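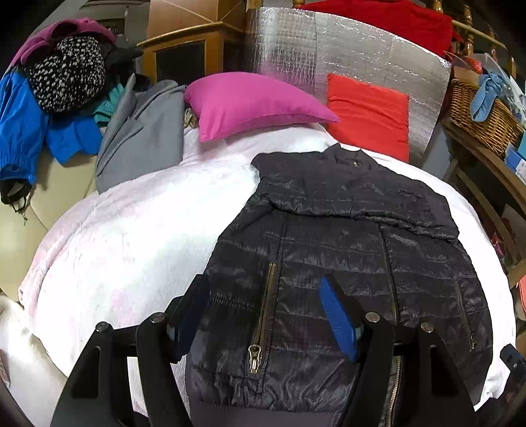

Starting position for a jacket fold: front up, collar toward the pillow, gripper over the hem.

Recording Your First Folding Set with the Peltden Hand Gripper
By Relu Chiriac
Filed under: Kits, Getting Started

The Peltden kit promises that you can teach a robot to fold laundry from the comfort of your own bedroom. That part is true, provided your idea of comfort includes folding the same jacket 50 times with a pair of plastic fingers. I've had the kit since January and my jackets have never looked better. Everything else in the house is waiting its turn.

This page covers a first set, from charging to upload, using a quilted puffer jacket. The printed guide suggests a dish towel. Dish towels are easy, and after a long evening with one you'll know how to record a dish towel.

What you need
The gripper, charged
The camera mount and its camera
A memory card, 32 GB or larger (the kit doesn't include one, at this price, and I'm over it)
The Honora app on a phone or laptop
One puffer jacket
A bed, or a table if you have the kind of table that's ever clear

Step 1: Check the fingers
Squeeze the trigger slowly and watch both fingers close. They should meet flat along the blue pads. If one arrives early, loosen the bolts on that side's linkage a quarter turn, close the fingers by hand, and tighten again. Do this before you mount the camera, as the mount sits exactly where your screwdriver wants to be.

Wipe the pads with a damp cloth. Nylon is slippery, lint makes it worse, and a puffer jacket will slide out of a linty grip like a fish with an appointment.

Step 2: Calibrate
Open Honora, pair the gripper, and choose New Set. The app asks you to open and close the fingers several times, then wave the gripper in a slow figure eight. Close the curtains first if you have neighbors.

If you get error 2243, the camera can't find enough detail to work out where it is. The help page says to "improve the environment." In my experience this means stop pointing it at a blank wall. A bedroom with pillows, a basket and a heap of clothes in view gives it plenty to hold on to, so for once in your life don't tidy up. Leave the clutter around the edges and keep the patch you're working on clear.

Step 3: Lay out the jacket
Put it face up with the collar pointing away from you. Tuck the sleeves underneath so you start from something close to a rectangle. You can record sleeves later, when you've stopped enjoying yourself.

A dark jacket on a pale bedspread is a good combination, and a navy one on white is what I use. My first attempt was a black fleece on a charcoal duvet. I uploaded the whole set before I noticed that I couldn't find the fleece in it either.

Look at where the zipper pulls are. A dangling pull on a pocket is just the right size to get between the pads, and then you're recording a very careful demonstration of how to drag a coat by its pocket. Pick your grip points on the quilted part, away from the metal.

Step 4: Record one fold
Press the side button and wait for the beep. Then:

Bring the gripper in over the hem with the fingers open.
Press down lightly so the fabric puckers between the pads.
Close, and pause for one breath.
Lift the hem and carry it toward the collar in a low arc.
Set it down, open the fingers, and back away before you press stop.

Move at the speed of someone carrying soup. Fast swings blur the video, and Honora throws out blurred takes without telling you until the end, when it tells you all at once.

Keep your other hand out of it. You'll want to smooth down a corner. The robot that learns from this won't have your other hand, and it will stand there waiting for one.

Step 5: Do it again, a bit differently
Honora accepts a set at 50 takes. The Cabello training service, which you get three months of with the kit, recommends 200 for anything padded. I'd start with the smaller number and see how your wrist feels.

Between takes, shift the jacket a little. Turn it slightly, rumple the bedspread, grab the hem farther left. Fifty identical folds are less use than they sound, and they sound fairly grim already.

If you drop it halfway, keep recording, pick it up and finish. Mark that take as Recovered in the list. Don't mark it as Good. I know it looked good by then.

Step 6: Review and upload
Play back every take at double speed. Delete any where the fingers leave the picture or where you can hear yourself swearing (the sound is uploaded too, and there's a box to turn it off under Privacy, two menus down). Then press Send and go find dinner.

Is the kit worth buying?
For a small workshop or a school club, yes. The gripper is sturdy, the linkages have stayed tight, and the pads hold nylon better than those on the Festside gripper I used before it. The trigger spring is too stiff for long sessions, and the battery door was designed by someone with excellent fingernails.

Next page: Sleeves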